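Kapitel 3
Dichte und Auftrieb

Warum schwimmt ein Baumstamm, der 384 Kilogramm wiegt, und warum geht ein kleiner Kieselstein sofort unter? Viele Lernende antworten zuerst: weil der Stein schwerer ist. Das stimmt aber nicht, der Stamm ist ja viel schwerer. Entscheidend ist, wie viel Masse in einem bestimmten Volumen steckt. Diese Größe nennen wir Dichte.

In Kapitel 2 haben Sie gelernt, Masse und Volumen getrennt zu messen. Jetzt setzen wir beide ins Verhältnis. Die Dichte ist der Quotient aus Masse und Volumen, ihre Einheit ist Kilogramm pro Kubikmeter. Im Labor benutzt man auch oft Gramm pro Kubikzentimeter - achten Sie bitte beim Umrechnen auf den Faktor 1000.

Ein Beispiel: Ein Probekörper hat die Masse 178 Gramm und das Volumen 200 Kubikzentimeter. Seine Dichte beträgt 0,89 Gramm pro Kubikzentimeter. Sie ist kleiner als die Dichte von Wasser, der Körper schwimmt also.

Bei Schaumstoffen muss man genauer hinschauen. Sie enthalten viele Poren, und in den Poren ist meistens Luft. Man unterscheidet deshalb die Rohdichte, bei der die Poren mitgerechnet werden, und die Reindichte, die nur das feste Material betrifft.
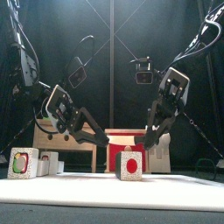 Rongrong Zheng wendet an dieser Stelle ein, dass ein offenporiger Schaum sich im Wasser langsam vollsaugt und die Rohdichte dann wenig über sein Verhalten nach einer Stunde verrät. Der Einwand ist berechtigt, wir behandeln ihn in Abschnitt 3.4.

Vorher brauchen wir das Gesetz von Archimedes. Es sagt, wie groß die Kraft ist, mit der eine Flüssigkeit einen eingetauchten Körper nach oben drückt.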